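Trandix 2 labels each clip with a task, a start and an end, and for plain tables it does that well. Busy ones are another matter. My patterned tablecloth gave its object finder a whole litter of dogs to report – all of them printed, none of them graspable.

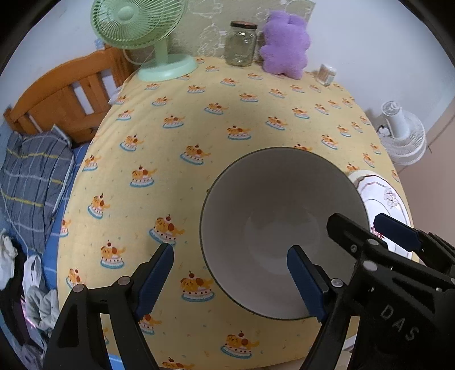
Bowl, plates and a great deal of cake.

Raising the confidence cutoff to 82 cured the dogs and lost the glass jar. Export is quick, undo is a rumor. I'd still renew.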